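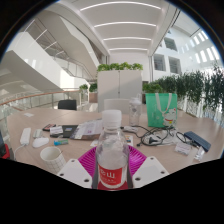
Fig. 4. View from the hand-held gripper with a bottle held between the ribbed fingers.

4. First grip test with the Droltix hand-held gripper

Make this test after you have mounted the fingers (section 3) and before you record any work. You need a table, a clear plastic bottle with a screw cap, and a charged battery.

4.1 Preparing the bottle

1. Close the cap of the bottle firmly.
2. Wipe the outside of the bottle with a dry cloth.
3. Stand the bottle upright on the table. Other things may stay on the table, but keep cables away from the place where the fingers will close.

4.2 Gripping

1. Hold the gripper level and open the fingers fully.
2. Move forward until the bottle is between the two fingers.
3. Press the trigger slowly. The ribbed fingers bend and follow the shape of the bottle.
4. Stop pressing when the bottle does not turn any more between the fingers.
5. Lift the bottle a little and wait six seconds.
6. Put the bottle down and release the trigger.

Note: In the camera view, both fingers and both white mounting plates must be visible, as in Fig. 4. If you see only one plate, the camera is turned in its holder. Go back to section 3 and set it again.

Note: The black corners of the view come from the wide lens. They are normal.

CAUTION: Do not use a glass bottle for the first test. Do not put your own fingers between the gripper fingers while the trigger is pressed.

4.3 If the bottle slips

1. Clean the ribs with water and a little soap. Let them dry.
2. Check that the two fingers meet in the middle when they are closed. If they do not, loosen the screws of the plates, move the fingers and tighten the screws again.
3. Repeat the test.

Change the fingers after 4000 grips, or earlier if a rib is torn. Always change both of them together. Spare fingers are sold in sets of two by Grollulari.

Text checked by Eino Toivonen, 8th January.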